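Speaker notes: What I learned reading one old case file for two years

Fenmont Library evening series, May

Opening (keep it loose, don't read this part)

Hi everybody, thanks for coming out. I'm going to talk about a burglary tonight. I know, the flyer said "cold cases" and you were probably hoping for something bigger! But this is the one I know best, and I think an old property crime shows you how the whole machine works better than a murder does, mostly since fewer people have messed with the story.

So, quick version. In the summer of 2000 somebody got into the back office of Odwood, the jewelry repair shop that used to be on the river side of Fenmont, and left with 58 customer pieces. Wedding rings, watches, a grandmother's brooch. No alarm, no broken glass. The case was open for four years, then it went into a box, and the box went into the county basement.

(Pause. Ask who remembers the shop. If somebody has a story, let them tell it, there's time.)
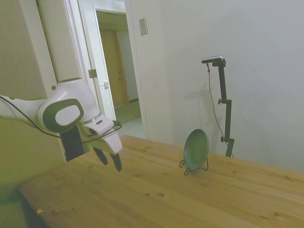 Part 1: Getting the file

I thought you just asked for it. You do not just ask for it. My first request came back denied because the case was technically still open, even though no one had touched it in ages. My second one came back with so much black ink on it that I could read the date, the word "the" and a parking complaint.

What finally worked was asking for smaller things. The property list by itself. The dispatch log by itself. If any of you want to try this at home, that's my big tip: one kind of record per letter, and be nice to the clerk on the phone.

Slow down here. People usually write this bit down.

Part 2: The list

I love the property list. It's four pages, typed, and whoever typed it cared. Every ring has a size. Every watch has a note on what was wrong with it, which makes sense if you think about it, because these were all pieces waiting to be fixed.

And that's what got me hooked. A thief walks out with a bag of broken watches. Who buys broken watches? Either you grabbed the wrong tray in the dark, or you know somebody who can fix them. The first detective wrote almost the same question in the margin, with two question marks after it, and then as far as I can tell it never comes up again.

(Read the brooch entry out loud. Don't rush it.)
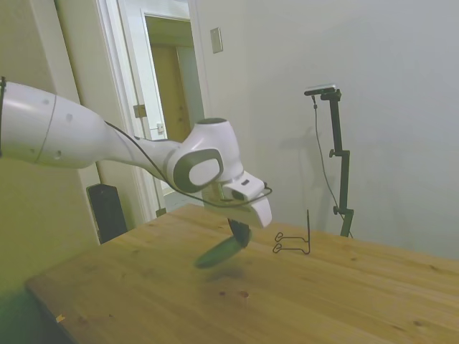
Phong Vi
Writer and researcher, the Hầu newsletter

Part 3: The key

Okay, the key. The back office had one door with a decent lock on it, and the early reports say three people had keys. Then there's a later interview, a short one, where a former employee mentions a spare that hung inside the supply closet. She brings it up in passing while she's talking about something else!

I read that page maybe ten times. The spare isn't in the first report. It isn't in the summary either, and the summary is what every later officer would have picked up and read first. I'm not saying that to beat up on anyone. Summaries get written at the end of a long shift. But if you only ever read the summary, you're stuck with three keys forever.

I'm leaving the employee's name out tonight. She was never a suspect, and she still has family close by. If somebody asks in the Q&A, say no politely and move on.

Part 4: The watch that came back

One piece turned up. A man's watch, sold at an estate sale two towns over, and the buyer's repair person noticed a service scratch inside the case. Vy Phùng tracked down the sale paperwork for me (she's in the second row, make her wave). The seller's name led to a storage company called Trorex, and Trorex had thrown out its old rental records by then.

So that's where it stops, at least for now. 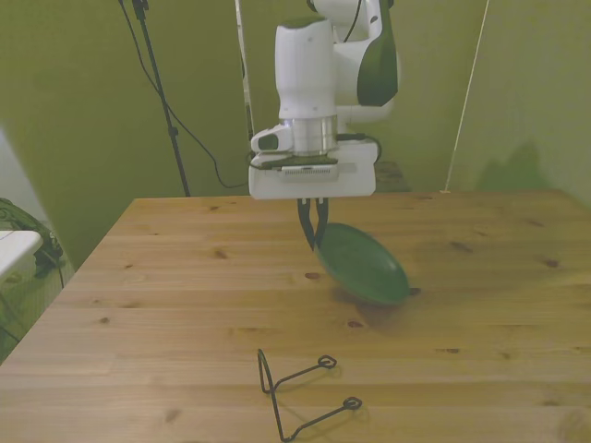
Photo: Hầu newsletter

Wrap up and questions

I get asked if I know who did it. I have a guess, and I'm keeping it to myself, because a guess with a microphone is a pretty mean thing to do to a person.

Things to mention before Q&A:
- The records request template is on the table by the door, take one.
- If your family had a piece in the shop that summer, come find me after. I'd love to match it to the list.
- Room closes at 9, so the last question is at 8:45.

If it's quiet, start with the one about whether the county still has the lock. (They do. I've asked to see it and I'm waiting to hear back.)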